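February 16, 2025
By Shigeru Kawaguchi

The Nirnier open day promised "a home that tidies itself around you", and on the strength of that line I gave up a Sunday and took the bus out to Drumavstead. Two buses, if you count the one that didn't connect. I have been to enough of these things to know that the words on the leaflet are written by somebody who has never swept a floor, so I went with low hopes and a sandwich.

Registration was a folding table and a sheet of paper. The leaflet said 600 places had been offered and 439 taken up. I can only report that I never had to queue, not even for tea. The tea was all right.

The talk came first and ran long. A man from the Lund office showed us slides about bedrooms: how much floor the average family loses to things with no fixed place, and how 1276 households had been asked about it. He did not say who asked them, or what the question was. When a woman near me wanted to know whether the storage units would cost more than a second-hand wardrobe, he said prices would be settled in May. I wrote that down with a question mark after it.

After that we were let loose on the rooms. The kitchen had been made far too neat to tell you anything. The Sanix bathroom next to it was closed, with a notice on the door saying it would open at 2. I went back at twenty past and the notice was still up.

I liked the plain grey room at the end best, mostly for having ordinary things in it. A wastebasket, a fan, somewhere to sit. A basket left in the middle of the floor is what I have at home, and a fan lead across the floor is what I trip over in summer. I would still have liked to hear where it was all meant to go. The leaflet has a whole page on "zones" and doesn't mention bins once.

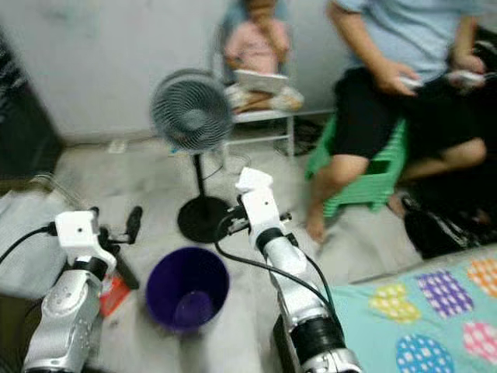
The end room, with the purple wastebasket and the black pedestal fan.

I asked at the desk on the way out whether a fan counts as furniture or clutter under their scheme. They took my email address. Nothing so far – I'll add a note if they write back. The last bus from Drumavstead goes earlier than the leaflet says, so check the timetable at the stop.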